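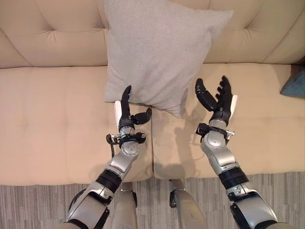
Left arm held position after stop command - notes, January

Bench time started 13:50, Celtby, sofa area. Junpei on the stop button, me on the console. Task was the cushion routine: both hands come up to the grey pillow against the backrest, close on it from either side, lift, put it back. Same build of the Skoketti arm controller as the previous session, same motion file, no changes to the hand firmware.

The approach is not symmetrical. Left fingertips reach the lower left edge of the pillow while the right hand is still clear of the lower right corner. That is how the motion file was written (left touches first, right then closes to match) and it has not been a problem before. I am noting it because it means the left wrist takes load for a short time with nothing opposing it.

Fault at log index 1,423. Left wrist force went over the 33 N limit during the first closing move. The limit trip was raised correctly. The controller then sent a hold to both arms. The right arm went to hold and stayed there. The left arm reported hold but kept its last torque command, so it carried on pressing into the pillow and the backrest behind it. Junpei pressed the stop. Drives off, arms came down slowly on the brakes as they should.

No damage found to the hand, wrist or sofa. No one was inside the taped line at the time. It still goes in the safety log, as the arm was producing force after a trip and the only thing that removed it was a person with a button.
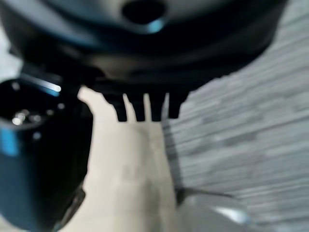 Page last changed: January, 17:25 (Junpei Ichikawa - log index corrected, second run added)

First guess was the force reading itself. The Clurero sensor in the left wrist has a history of drifting when it has been powered for a long time, and a drifting zero would explain an early trip. It would not explain the arm continuing to push, so at best it is half the story. Checked anyway:

Zero reading with the arm hanging free: within tolerance on all axes.
Zero reading after moving the wrist through its range by hand: the same.
Push test against the spring gauge: sensor and gauge agree.

So the force was real and the trip was right. Sensor ruled out.

Second guess was the message path. The trip goes from the wrist board to the controller, and the hold comes back out to both arms. Each arm is meant to answer within 40 ms, and if it does not, the controller is meant to cut the drives without waiting for anybody. In the log the left arm did answer in time. The answer said "holding". That is why the drives were never cut. The controller had no reason to think anything was wrong.

Which leaves the arm side. Read through the hold handler with Junpei. On receiving a hold, the arm sets its mode flag, sends the answer, and then replaces the torque command with a position hold at the current joint angles. The replacement is skipped if a motion segment is in its blending phase, and is supposed to be picked up when the blend ends. During the closing move the blend ends when the target is reached. With the hand pressed against the pillow the target is never reached, the blend never ends, and the replacement never happens. The flag has been set and the answer has gone out by then.

The right arm was not in a blend at that moment, so it behaved.

Left to check: whether anything mechanical added to the load. The wrist cable on the left side hangs in a loop beside the forearm and I wanted to be sure it was not pulling. Drives off, moved the wrist by hand through the closing angles. The loop has slack all the way. Connector seated. Also looked over the cable that was down on the carpet, for anything that could be stepped on or dragged under a foot during a run. It should not be lying in a loop on the floor in the working area in any case. To be routed properly before the next session.
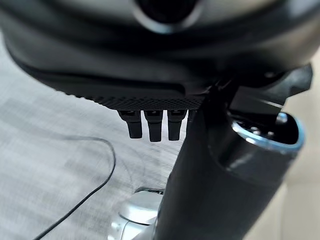 Second run, 15:40

Repeated at reduced speed with the force limit unchanged and the drives' own current limit turned down, so that a stuck arm could not build up much. Extra logging on for mode flag, blend state and commanded torque.

Fault came back at log index 2,826. Same order of events:

1. Left hand in contact, force rises.
2. Trip raised, hold sent to both arms.
3. Left arm answers "holding", blend state still active.
4. Commanded torque on the left wrist and elbow unchanged until the stop was pressed.

That is enough for me. The cause is the skipped replacement in the hold handler, and it can be reproduced on demand.

After that, swapped the target for a cloth to see whether a soft object that gives way would hide the fault. It does. With the cloth bunched up under the hand there was nothing stiff to push against, the target was reached, the blend finished and the hold took effect. This probably explains why the earlier cloth sessions passed. We had been treating those as evidence that the hold worked, and they only tested the case where the motion was going to end by itself.

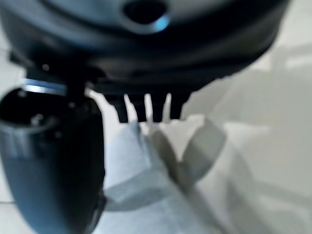 Wrist view during the cloth check, hand above the folds.

Actions

Hold handler: torque replacement to happen first, whatever the blend state, and the answer to be sent only after it is in place. Enache has the change and will send a build. Not to be loaded without a bench test on the stiff block.

Controller: stop trusting the arm's own word. Compare commanded torque before and after a hold, and cut the drives if it has not changed. I will write this one.

Test list: add a hold test against a fixed surface, each arm separately, then both. Cloth sessions to be marked as not covering hold.

Until both changes are in: no two-hand contact work at full speed, drive current limit stays down, and a second person on the stop button for every run, dry runs included.

Open question - the head has a hold handler from the same template. It carries very little load, so the risk is small, but the code looks the same to me. Junpei to check.

Logs for both runs copied to the shared drive under the January folder, with the motion file. Robot left powered down, stop button latched, note on the console.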